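Steaming at altitude – buns always flat??

kettleback
January 29, 2023
Moved up to Laltach last April, 660 feet higher than the old place. Every batch of bao since comes out wrinkly and flat on top. Same recipe, same flour, 20 minutes over a rolling boil. Is it the altitude? Do I need more yeast or less?

pim_ovens
660 feet is nothing. You won't notice altitude till you're way higher than that. Look at your proof first, then the lid. Metal lid = drips = wrinkles.

kettleback
Bamboo lid, the Skandico one. No drips that I can see.

dorrit77
20 minutes is too long for small buns imo. I do 12, heat off, crack the lid, wait 5 before opening all the way. Opening fast is what kills them

pim_ovens
Disagree on 12. Depends on size. What do yours weigh, kettleback? A 100 gram filled bun at 12 min is gonna be raw in the middle.

kettleback
No filling, plain ones. Never weighed them, sorry. Palm size.

saltmarsh_lou
Plain palm size, 12 to 15 is fine. And turn the burner DOWN. Rolling boil is for fish. Medium steam, start from cold water, let them finish rising while it heats up. My aunt did it like that for years and hers never collapsed

dorrit77
cold start yes!! forgot to say that

gristmill_ed
Cold start is a crutch for underproofed dough. Proof them right and you can put them straight over hot water. Also what flour. If you switched stores when you moved I bet it's the flour, not the same protein.

kettleback
Ok so I did switch. Used to get Laitinen all purpose, they don't carry it here, now it's Vombridge bread flour. I thought flour was flour

gristmill_ed
There you go. Bread flour is too strong for this, dough pulls back when it cools and you get wrinkles. Get AP or cake flour, or cut what you have with some cornstarch.

saltmarsh_lou
Could be flour, but the boil is still too hard. Change both.

pim_ovens
Change ONE thing at a time or you won't know what fixed it. Flour first.

kettleback
Flour first then. There's a bag of AP at the corner store, will try it tonite and keep the 20 minutes so it's a fair test. Then medium heat next batch. If that doesn't do it I'll try the cold start – Lou and dorrit both swear by it

dorrit77
please don't do 20 again lol. 15 at least

gristmill_ed
Leave the time alone for now, pim is right on that one. And no extra yeast, whatever anybody says. Too much and they blow up and then sink.

saltmarsh_lou
Leave room betwen them too. I only do three at a time in mine, they come out rounder and you can get one out without tearing the next.

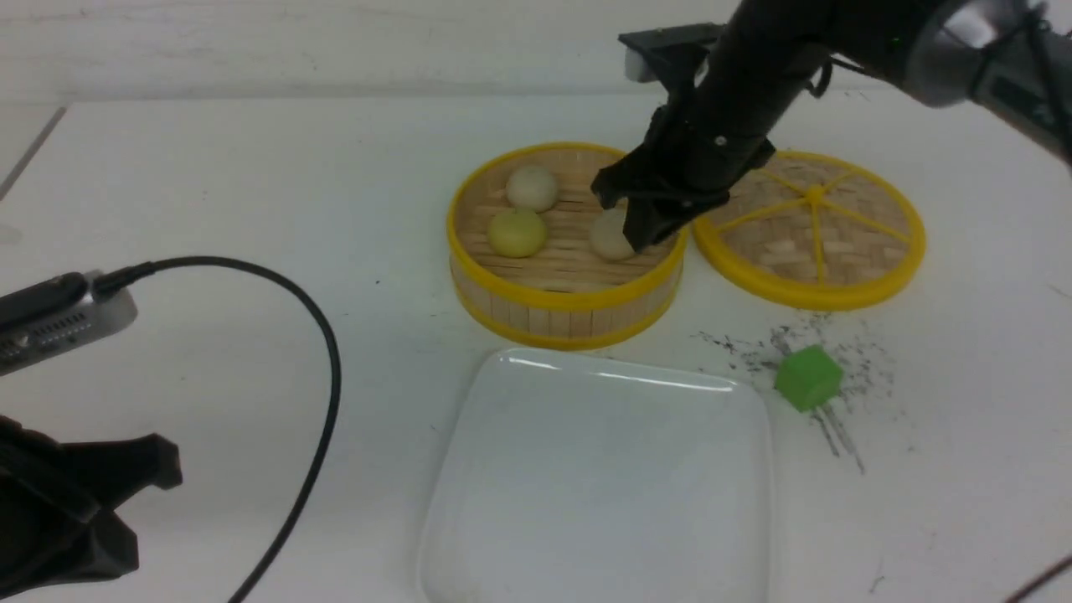

And line it, parchment squares or a cabbage leaf, either works. Oil wears off halfway thru and then the bottoms rip.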